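Skundumeck

Skundumeck is a tabletop robot arm with a two-finger gripper, designed by Nyokabi Nyamweya and first assembled in a shared workshop in Planitz. The design is intended for construction with hand tools, a drill press and a desktop printer. Drawings, firmware and a simulation model are distributed together under a single version number.

Design

The arm has a fixed base, a shoulder, an elbow and a wrist, with a parallel gripper mounted on the wrist flange. The shoulder and elbow are belt-driven from motors placed low in the base, which keeps the moving mass small. The wrist and gripper use hobby servos. Maximum reach from the shoulder axis is 609 millimeters. The gripper opens to 56 millimeters between the finger faces.

Early builds had finger pads bonded with contact adhesive, which crept under sustained load. The current drawings call for a screwed clamp plate - the screws are countersunk from the outer side so that the inner face stays flat.

Control

Motion commands are issued from a small computer over a serial link to the motor board. The board firmware, named Gralgate, handles step timing, limit switches and the stop circuit. It rejects any command that would carry a joint past its stored limits and reports the rejection to the host. Servo positions are open loop. The gripper has no force sensor, and grip is set by limiting servo current.

Homing is done one joint at a time, starting with the elbow. Builders who mount the arm near a wall are advised to reverse the shoulder homing direction in the configuration file before the first power-up.

Construction

The base plate is cut from aluminum and drilled with the printed template. Bearings are pressed into the shoulder housing before the belts are fitted. Belt tension is adjusted by sliding the motor mounts and is checked again after the first hours of running. The wiring passes through the hollow elbow axle, and the connectors must be crimped after the wires have been pulled through.

The parts list for the October revision replaced the printed elbow pulley with a machined one. Printed pulleys had worn at the flanges in several home builds, causing the belt to climb.

Simulation

The simulation model, Obura, was written so that builders could test motion programs before the hardware was complete. It uses the same joint limits as the firmware and renders a view from a virtual camera at the wrist. Work surfaces are given a speckled gray texture, and large shapes may be assigned plain colors such as pink. The test set contains 3,546 stored starting poses, many of them with the gripper open and empty.

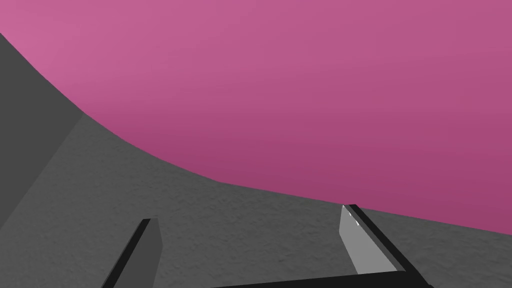
Can the arm be run from a program that has only been tested in Obura?

Only at reduced speed, and only after the joint limits have been measured on the finished arm and entered in both the firmware and the model. Obura treats the belts as rigid, so it does not predict overshoot at the elbow.

Variants

A version with a longer forearm was built in the same workshop. It requires a counterweight at the shoulder and is not covered by the standard drawings.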